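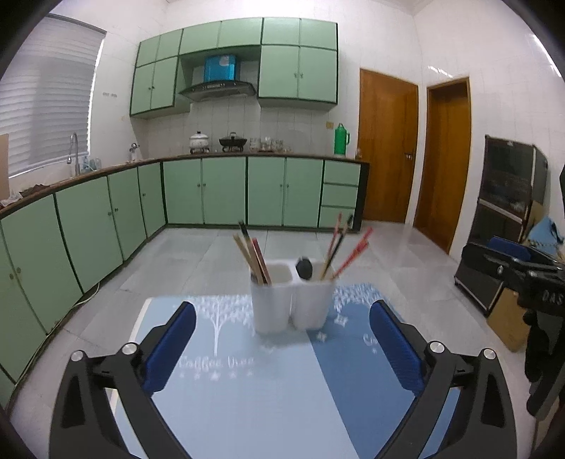

Does a chopstick holder need two compartments? For a household that eats with chopsticks most days, two is worth having – everyday pairs go in one cup and guest pairs in the other.

I've used the Zavley twin holder for 13 weeks. It's white, with two rounded cups joined side by side, and it lives on the table on a blue Coffee Bar mat. Ours is full of chopsticks, dark, light and red. Long pairs lean out at an angle, but it hasn't tipped yet.

Cleaning is easy enough. The corners inside are rounded, so a bottle brush gets to the bottom. I do it every 4 days or so.

My complaint is the space. Spoons with wide handles crowd the cups fast, and there's no divider to add. The Lockyer holder my brother Raimonds uses has deeper cups, but it takes up more of the table.

I'd buy the Zavley again for chopsticks. For a full set of cooking tools, get something bigger.

Rating: 4 out of 6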